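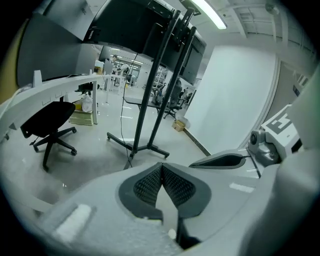 ## Water main work on the Addale side

The second stretch of the water main replacement starts in May. Crews will dig from the Gokham Road junction down to the old creamery, a length of 540 yards, and they expect to be on site until the end of the month. Work hours are 7:30 a.m. to 4 p.m.

The pipe coming out is cast iron and has been patched many times. Last year the district logged 25 leaks on this one line, most of them near the creamery bend where the ground stays soft. The new pipe is plastic and a size larger, so homes at the top of the hill should get better pressure in the evenings.

Service will be shut off twice for the 78 homes on the line: once when the temporary line is hooked up, and again when the new main goes live. Each shutoff can last up to six hours. You will get a tag on your door two days ahead. Fill a few jugs the night before, and leave your water heater alone unless the tag says otherwise.

After the water comes back on, run the cold tap in the bathtub for ten minutes before using any other faucet. It may look cloudy at first. If it still does the next morning, call the district office and ask for Ziad Bataineh, who is handling this job.

Gokham Road will be down to one lane with flaggers. The school bus will keep its usual route, but the stop at Shboul Lane moves one block north, next to the mailboxes. Trash pickup doesn't change — just have your cans out by 7 a.m., before the trucks block the shoulder.

Driveways will be cut and plated one at a time. Gangadharan Sundaram from the paving crew will knock on your door before yours is done. If you have a sprinkler line or a dog fence near the road, mark it with a flag or tell him where it runs. Lawn repair comes last, and the seed won't go down until the trench has settled.

Maps of the route are posted at the Grandimholm library, by the front desk.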